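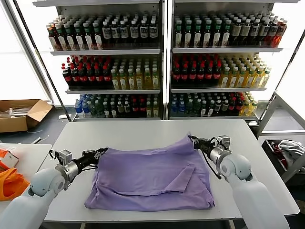 A purple one on a white table, upper edge gathered and lifted.

How I Pack a Week of Clothes Into One Carry-On

10 min read

I used to be a terrible packer. I'd throw everything on the bed the night before, stuff it into the biggest suitcase in the house, and then pay to check it both ways. These days I do a week with one small roller bag and a tote, and I haven't stood at a baggage carousel in ages. It's not hard! It just takes an evening and a willingness to leave the third pair of shoes at home.

Start with a list, and start it early

I keep mine on the fridge for a few days before a trip so I can add things as I think of them (phone charger, the good socks, the weird little adapter). Then I go through it with a pen and cross stuff off. If I wrote down something "just in case," it usually goes. Sweaters are the exception. I'm always cold on planes and I'm not going to apologize for that.

For a week away, my clothes come to 16 pieces, counting socks and underwear as one bundle each. Yours might be different. If you run hot, or you're going somewhere with a dress code, shuffle it around until it suits you.

Pick colors that get along

Two bottoms, and every top has to work with both of them. That's my one strict rule. I learned it on a November trip to see family, when I brought a mustard skirt that matched precisely one shirt, and I spilled soup on that shirt the first night. The skirt rode around in the suitcase for the rest of the week like a paying passenger.

I like one bright color and then a bunch of boring ones. Gray, navy, white. Boring is great in a suitcase.

Fold the T-shirts flat first

Do this on a table if you've got one. Beds are too squishy and you end up with creases in strange places.

1. Lay the shirt face down and smooth it out from the middle with your palms.
2. Fold one side in toward the center, sleeve and all, then flip the sleeve back so it stays inside the edge.
3. Do the other side the same way. You want a long, even strip.
4. Fold the hem up a couple of inches.
5. Roll from the collar down, fairly tight, and tuck the end under.

If a shirt comes out lumpy, shake it out and go again. Old, soft ones are the worst for this — they slide all over the place — and thick new ones are a dream. It takes me 20 minutes to do a whole week's worth, with a podcast on.

Button-downs don't get rolled. I button every other button, fold them in half around a T-shirt, and lay them on top of everything right at the end.

Now load the bag

Shoes go in first, down by the wheels, with socks shoved inside them. Jeans go next, flat along the bottom, with the legs hanging out over the side for now. Then the rolled shirts, standing up in rows like files in a drawer so I can see every one without digging.

I use packing cubes from Flirkolard, the medium size, and I have 2 of them. One is for tops and one is for underwear and pajamas. I tried the Flavotance ones with the extra squeeze zipper and they do get everything smaller, but my shirts came out looking like accordions. If you mostly pack gym clothes, you might love them.

Once the cubes are in, fold the jeans legs back over the top. They hold everything down and fill the gaps at the sides.

Toiletries

Liquids go in the front pocket, in a clear bag, with a bit of plastic wrap under each cap before you screw it on. I skip shampoo altogether if I'm staying with someone who has hair.

The tote

This one goes under the seat. Book, snacks, charger, medicine, and one full change of clothes rolled up at the bottom. I also stick an empty cloth bag in there for laundry, so the dirty stuff has somewhere to live on the way home.

When you get there

Unpack the same night, even if it's late. Hang up the button-downs in the bathroom while you shower and most of the wrinkles fall out. And leave the list in the suitcase when you're done! I cross out whatever I never wore, and that's my starting point for the next trip.

16 comments
20 shares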